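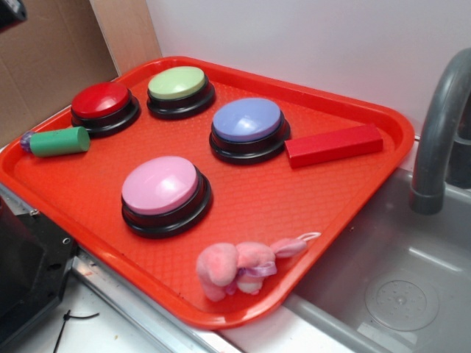 Figure 2. Push buttons with domed caps in four colours, on a tray.

Colour coding and labels

Colour should never be the only cue on a control. Some users can't separate red from green, and caps fade. Pair each colour with a word or a raised symbol.

The Keltville survey (Fajardo) collected 1,738 responses from households with an older resident. Of these, 176 reported pressing the wrong control on an appliance in the past week – mostly on stoves and washing machines.

For the tutorial, read Hauksdóttir on label size and bring one appliance manual from home. Write 60 words on how it names its controls. Spelling isn't marked, but please use metric units.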